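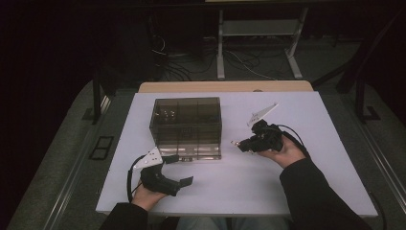 A smoky-brown box with divider walls, on a white tabletop.

Small things, sorted

Urmas Navickas kept his spare screws in a coffee can until February. Finding one meant tipping out the can. Now he uses divided boxes, 20 of them, on a shelf in his Pinport apartment.

He buys tinted plastic - you can still see what's inside, and dust shows less. His advice is to start with one box and leave a compartment free for strays.

Shares 89 | Comments 2

Dell: Mine has 6 sections and I fill four.

marnie_k: Label the lids too.

© 2018 Jakmont | Contact | Back to top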